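The $400 Lens That Made People Wait

Grondari has a strange habit for a lens maker. It builds one batch, sells it, and goes quiet for months. The first run of its 35mm f/2 was 601 lenses, announced in December and gone before most camera stores had a listing up. The second run, 3000 lenses, began shipping on 14 June 2018 at $400 each.

The lens is manual focus, with a metal barrel and a long throw. It comes in E and X mounts. There is no electronic contact, so the aperture doesn't show up in your file data, and anyone who shoots a wedding with it will have some guessing to do later. 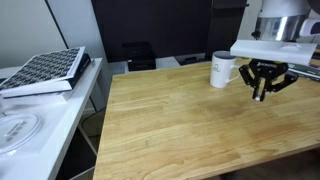 Jiahui Xu bought one from the first batch and would not give it up, but she says the focus ring on hers was stiff all winter and only loosened in spring. Grondari says it changed the grease for the new run. The copy we borrowed from the dealer Idwood turned easily from the first day.

Sharpness in the center is good wide open. The corners need f/5.6. Flare is heavy with the sun in or near the picture, and the screw-in hood, sold separately by Minex, helps less than it should at that price.

Our loaner was serial number 1019. It was slightly off at infinity, and Idwood supplied a shim to fix it. The job took ten minutes and four small screws.

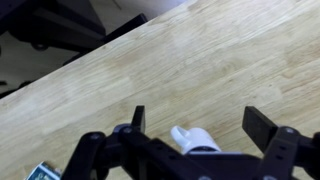 Mine went back twice for the same infinity problem, wrote a reader named Hou, and the second time they just sent me the shims and a screwdriver. He kept the lens.

A 50mm version is planned. Grondari hasn't set a price or said how many it will make.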